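I gave up fast fashion in June, and I've been meaning to write about it ever since. So grab a coffee, this one rambles a bit!

It started with a shirt. I bought it for 14 dollars, wore it twice, and the side seam opened up while I was reaching for the cereal. I was annoyed enough to pull everything out of my closet and pile it on the bed (my poor cat lost her nap spot for the whole afternoon). There were things in that pile I couldn't remember buying. One dress still had the tag on it, and I'd already moved apartments with it once.

My friend Dewanti Santoso told me to try the secondhand place on Tambunan Street, and I went in expecting musty coats. Nope! I came home with a gray wool sweater, a corduroy skirt with real pockets, and a denim jacket that I now wear pretty much every day. The skirt needed a new zipper, so I watched a few videos, broke a needle, said some words, and got it in on the second try. It's a little crooked at the bottom. I love it anyway.

The mending has turned into my favorite part. I keep a cookie tin by the couch with thread, buttons and a pair of decent scissors, and I fix things while I watch TV. Socks are boring but quick. Knees on jeans take forever - I use a patch on the inside and lots of little rows of stitching, and I've stopped trying to hide them.

My other rule is that I wait 4 days before buying anything. Most of the time I forget what it was. I did cave on a pair of boots, full price, and I'm not sorry.

I also own far less now, so everything gets to hang up instead of being crammed into a drawer. Folding was never my thing.
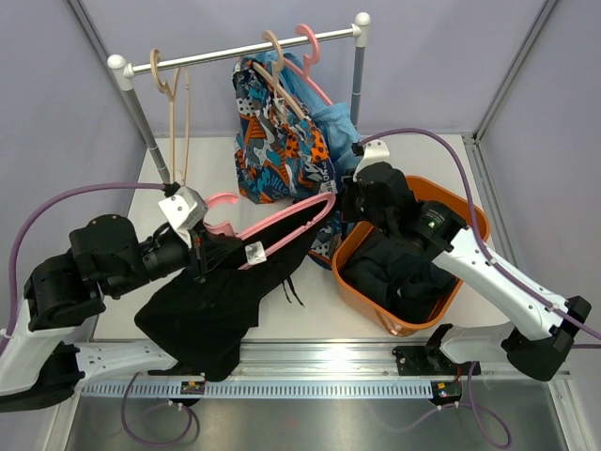
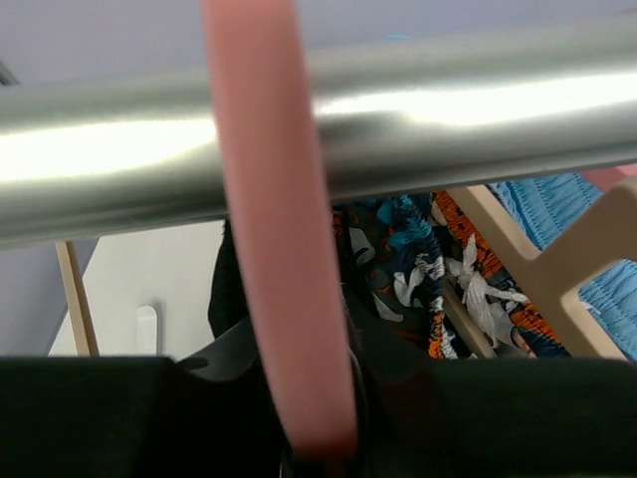
Hangers and a rail, my kind of storage.

**Larasati Govindasamy**
*Writer and chief sock mender at Brulora*

Next up I want to try dyeing. I have a white cotton blouse with a tea stain on the cuff, and a bag of onion skins in the freezer that my sister keeps asking me to throw out. If you've done this before, please tell me what pot you used, and whether the smell goes away!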